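Robots and Everyday Work, Unit 2
Can a machine do the chores yet?
Notes by Su-chen Fu, October 13, 2023

Please read these before the lab session, and bring your own list of five chores from home. Pick ones you know well! The more boring the chore, the better it works for this unit.

Where we left off

Last time we looked at machines that already do chores and do them very well. A dishwasher is a chore machine. So is a washing machine, and so is the bottle filler that Hok-lam Peng showed us on the Wanmont line. All three get to set their own terms. The plates go in a rack, the clothes go in a drum, the bottles arrive one behind another with their necks in the same spot every time. The person (or the conveyor) does the arranging and the machine does the repeating.

Now take the arranging part by itself. Load the rack. Sort the socks. Put the pens back where the pens go. This is the work that's left over once the appliances have had their share, and it's what most people mean when they ask me whether robots can do housework yet. My short answer for this course is "some of it, some of the time, and it's getting more interesting every year."

What makes a small job hard

Start with tidying a desk. A child of four can drop a pencil into a cup. For a robot the same job breaks into pieces that each need solving: find the pencil, decide which end to hold, close the fingers hard enough but no harder, lift, turn it upright, find the opening, let go at the right height. Miss the opening by the width of a fingernail and the pencil lands on the table, and now you have a new problem that wasn't in the plan.

Clear things add another layer. Glass and clear plastic are hard on depth sensors, which may report the wall behind the object, or nothing at all. Thin things are hard too, as a rod or a chopstick covers very few pixels and can drop out of the picture when it crosses something dark.

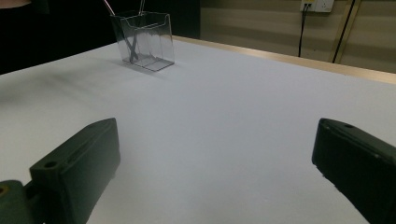 Fingers matter as much as eyes, and students tend to forget them. Two stiff fingers can do a surprising amount if the approach angle is good. They're cheap, they're strong, and you can print a new pair overnight. What they can't do is roll a pen along a fingertip to fix a bad grip, the way you do without thinking. A robot with a plain two-finger hand usually has to put the thing down and pick it up again, or push it against an edge to turn it. Both are real skills and both can be learned, which I find very exciting - ten minutes of watching a good regrasp will change how you look at your own hands.

How to read a success rate

Suppose a report says a robot placed an item correctly 2000 times. Before you cheer, ask what changed between tries. Same item? Same spot on the table? Same lighting? A try that starts from a fresh position is worth far more than a repeat of the one before.

We'll use the Tivton exercise for this. The set has 1000 tries at putting thin items into an upright holder, and 210 of them failed. Work out the success rate, then read the failure notes and group them by where the trouble began: seeing, reaching, gripping, or letting go. Man-lok Cheng will have the sheets at the front desk.

Then think about what that rate would mean in two places. On a shop floor with a person nearby to clear jams, it may be a decent start. In a kitchen, with wine glasses, would you leave the house?

Shop floor against home

Štěpánka Matoušek's guest talk in January will go much deeper into this, so only a sketch for now. Factories can change the job to suit the machine: add a fixture, paint a line, order trays that only fit one way round. Homes mostly can't, and people don't want them to. I would love to hear arguments against that, by the way. A drawer with a shaped slot for every spoon is a fixture, and plenty of us own one.

For the lab

Write each of your five chores as a string of single actions, as small as you can make them. Mark the step you think would fail first. Swap with a neighbor and see if they agree.

Reading: Kildale handout, sections 1 and 2. The Hsu notes on gripping are optional but great fun.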